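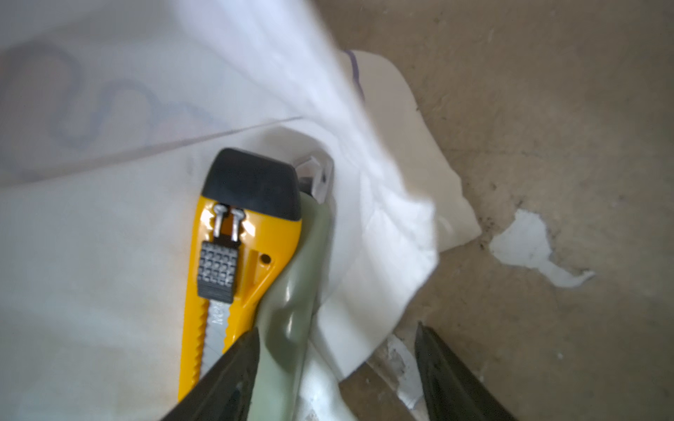 Pièce jointe 1 : cutter jaune sur le sac blanc, vue caméra poignet

Ticket 682 – Journée portes ouvertes de Lorport, poste de démonstration Etell
Statut : en attente de retour Sqalli
Priorité : normale
Ouvert par : support terrain Endoldale

Symptôme signalé
Pendant la démonstration du matin, la prise du cutter s'interrompt avant la fermeture complète des doigts. Message côté superviseur : « effort cible non atteint ». Le programme revient en position d'attente et il faut acquitter à la main. Le défaut est apparu 6 fois entre 9 h 30 et midi, toujours sur des objets rangés avec le sac plastique. Pas de défaut bras à vide.

Journal

9 h 40. Premier arrêt devant le groupe de visiteurs. Acquittement, reprise du cycle, nouvel arrêt à la deuxième prise.

10 h 15. Redémarrage du contrôleur de pince. Version logicielle inchangée. Défaut toujours présent.

10 h 50. Temporisation de fermeture passée à 700 ms. La prise passe sur les objets rigides, le défaut revient dès que du film plastique se trouve entre les doigts.

11 h 20. Pour ne pas bloquer la visite, passage sur la séquence textile. Aucun message pendant cette séquence. Le seuil d'effort y est réglé plus bas.
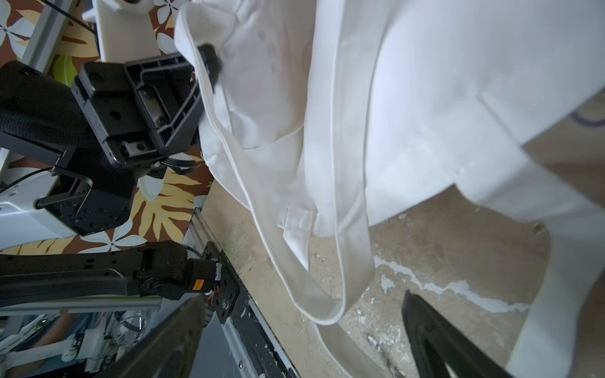 Pièce jointe 2 : séquence textile, vêtement blanc à manches longues soulevé par la pince

12 h 05. Comparaison des deux fichiers de paramètres. Le seuil de la séquence outils a été repris du poste d'atelier et n'a pas été recalé après le transport. Valeur d'origine conservée en copie.

13 h 30. Seuil abaissé de 15 % sur la séquence outils. Plus d'arrêt sur le cutter seul. Il reste des détections douteuses quand les outils sont en partie sous le sac : la consigne d'approche est bonne, mais le contour retenu par la vision englobe parfois l'objet voisin.

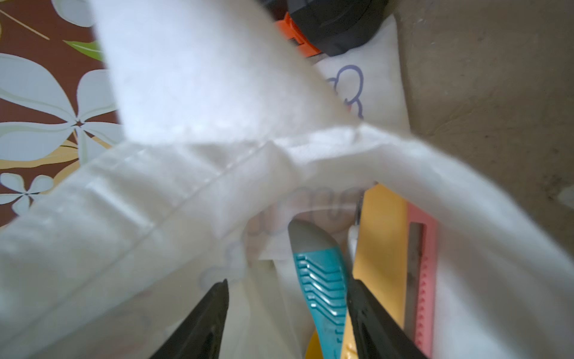
Pièce jointe 3 : manche de cutter bleu-vert et gris entre les doigts, objet jaune et pièce rose à droite

14 h 10. Reprise des démonstrations avec le seuil abaissé. Les visiteurs ont demandé à revoir la séquence outils, relancée deux fois sans acquittement.

Reste à faire
Sqalli : confirmer que le seuil abaissé est acceptable pour l'usure des doigts.
Etell : revoir la segmentation sur plastique translucide. Journaux envoyés avec les trois pièces jointes.
Endoldale : remettre la temporisation d'origine avant le retour du poste en atelier.

Ne pas fermer le ticket avant la réponse de Sqalli.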